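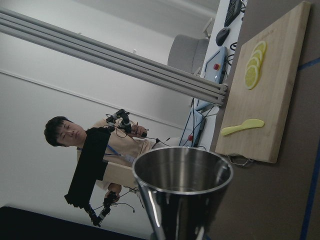
I own 234 shares in Gakcombe, the biscuit people, and have done since an uncle left them to me along with a barometer. In April this entitled me to listen to their results call, so I did, at half past eight in the morning, in my dressing gown.

First came eleven minutes of pan pipes. Then a man read out a warning that anything said might turn out to be wrong, which struck me as a fair way to start any meeting.

The chief executive, Maricica Dinu, said the quarter had been "resilient". Profits were down. She said the Gridholm bakery was "on a journey", and I have been to Gridholm, so I hope the journey is a short one – they're spending a fortune on new ovens there and the old ones are still doing the work.

Then questions. An analyst called Petrică Roman asked about margins on the oat range in three parts, with a follow-up, and was thanked for a great question. Everyone was thanked for a great question. Ekene Obi asked whether the dividend was safe and got four minutes on the price of butter.

I had a question too, about why the packets have got shorter, but you have to press star and 1 and I pressed hash, and was back with the pan pipes.

The dividend is 3p a share, by the way. I make that £7.02, before I've bought any biscuits.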